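Silwood Moves Apprentices Into Rotating Office Placements

11/03/2023

Silwood, the regional insurance and payroll services group, has replaced its single-department trainee program with a rotation that places each new hire in four business units before a permanent assignment is made. The first group under the new arrangement began work in October.

Viera Vondráček, who leads early-career hiring at the company, said the decision followed a review of exit interviews. Trainees who left within their first year often told the company they had been assigned to a department they knew little about and had no clear way to ask for a transfer.

"We were asking people of twenty-two to choose between claims, payroll and client accounts on the strength of a paragraph in a brochure," Vondráček said. "Some chose well. Others stayed quiet for several months and then resigned."

The company received 147 applications for the program and made 40 offers. Each rotation lasts 8 weeks, and trainees are paid at the same rate throughout. Salary is reviewed once the permanent assignment has been confirmed in writing.

Managers were not uniformly in favor. Radomir Nikolaidis, head of client accounts, acknowledged that he had argued against the change when it was first proposed.

"A client does not want to be introduced to a new contact every two months," Nikolaidis said. "My position was that we would be training people for other departments at our own expense. I have moved somewhat on that, but the concern was a fair one and I would raise it again."

Under the terms finally agreed, trainees in client accounts do not act as the named contact for any customer. They prepare renewal files, attend meetings with a senior colleague and draft correspondence for approval. Nikolaidis said the arrangement was workable – provided that departments send him trainees who have already completed the data protection course.

Two smaller firms, Iltier and Enache, have asked Silwood for details of the program. Vondráček confirmed that discussions had taken place but said no joint training was planned.
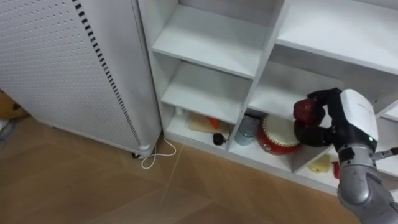
Cabinet and shelving unit on a laminate floor.

Scheduling is handled through Zirkance, a staffing system the company adopted for its payroll division and has since extended to the trainee group. Supervisors enter an evaluation at the end of each placement, and trainees may add a written response.

Asked how the company would judge the results, Vondráček said retention after the first year would be the main measure. "I would also like to see more people request a department they had not considered when they applied," she said. "That information was never collected before, so we will be starting from nothing."

Applications for the next group will be accepted through the company's careers office.

Comments

m_tarrant: Are the placements all at one location or do trainees have to move? The article does not say.

Former trainee: I was in payroll under the old program and asked twice to change. Glad somebody read the exit interviews.

DLK: Eight weeks is barely enough to learn the renewal calendar. I agree with Mr. Nikolaidis.

Contact the editors | © 2023 All rights reserved | Back to top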